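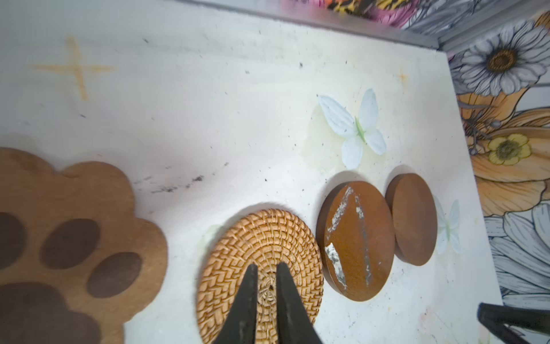

How many coasters does a household require? One for each person who regularly sits down to a hot drink, and two in reserve for visitors.

The question arose in January, when the shelf above the kettle at Zondstead was cleared for repainting and its contents were assessed for the first time in some years. This post records the arrangements since adopted for mugs, coasters and trays. Readers who wrote in after the earlier post on tea towels may find parts of it familiar.

Coasters

The paw print coaster has been retained. It is larger than the others, its pads are a darker brown than the surround, and it suits a wide-bottomed mug. The woven rattan coaster has also been retained, although the weave has worked into a small tuft at the middle. The round dark-brown wooden coasters are kept together. One has lost a good deal of its finish and shows white and grey scuffs across the face – it will be rubbed back and oiled when time permits. The oil on hand is Kwak, which has given satisfactory results on the breadboards.

The paw print is now placed along the back between the lavender mug and the white speckled one, with the tray left clear in front. 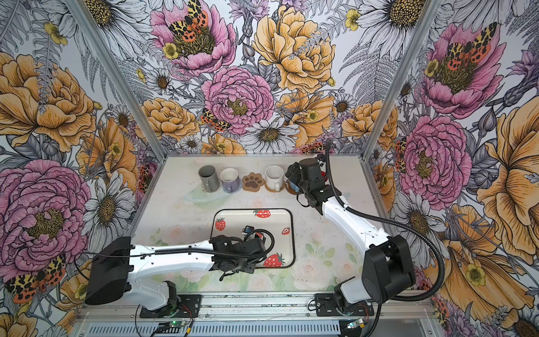

The tray

The strawberry tray was purchased at the Kunport markets for $12 and has a black rim. It is the favourite item in the collection. It should be wiped with a damp cloth and dried upright. It should not go in the dishwasher, a point established at the expense of its predecessor, a Zetevura tray in plain cream.

Carrying is limited to 2 mugs at a time, with handles turned towards the person who will be drinking. The black mug and the speckled mug travel well together. The light blue mug and the white one with the bright red interior can wait at the back on their round brown coasters.

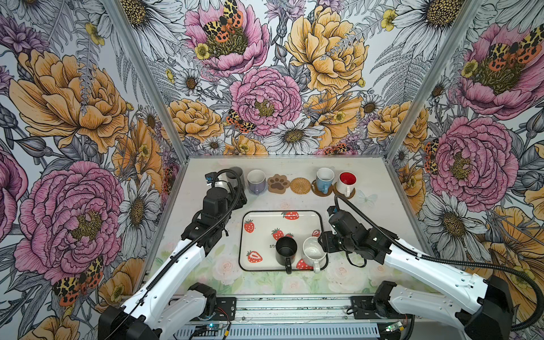

343 words | 2 min read

Mugs not in weekly use have been wrapped and moved to the hall cupboard. Chipped mugs have gone to the garden shed, where they hold plant labels and string. The colour of the remaining mugs was not a consideration, though the lavender one would have been kept regardless.

A note on the peony wallpaper, as several readers have enquired: it is staying. The moths in the pattern were not to every visitor's taste at first, and objections have since eased. The next post will deal with teaspoons.

Posted 29/07/2018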